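Pour notre projet de deuxième année, nous voulions parler du rangement, celui des petits objets qui traînent et qu'on finit toujours par poser là où il reste de la place. Le projet s'appelle Clasetine, un nom trouvé très tard un soir d'avril et auquel nous nous sommes attachées malgré nous ! Il a coûté 40 euros en tout, paniers compris, et beaucoup de thé.
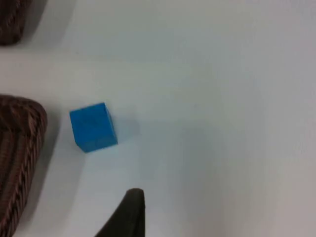

Par Morenike Okeke et Hatsue Sakamoto
Atelier Objets du quotidien, rapport de projet

Sur la table blanche, un cube bleu et deux paniers tressés suffisent à poser la question qui nous a occupées tout le semestre : dans lequel le met-on ? Nous avons d'abord cru que la réponse dépendrait de la couleur, puis de la taille, et nous avons passé presque 8 semaines à en discuter (parfois un peu fort, il faut le dire) avec nos camarades de l'atelier.

Le choix du tressage vient de Hatsue, qui trouvait les boîtes en plastique trop froides pour un salon. Morenike, elle, tenait à la table blanche, parce qu'un objet oublié y saute tout de suite aux yeux, surtout d'un bleu aussi vif. Nous avons gardé les deux idées, et nous en sommes bien contentes.

Les personnes que nous avons interrogées rangent plus volontiers quand le panier est ouvert et tout près de la main. Un couvercle, même joli, les décourage ! Il nous reste à essayer des paniers plus bas, et à voir si une étiquette en tissu aide les plus petits à s'y retrouver.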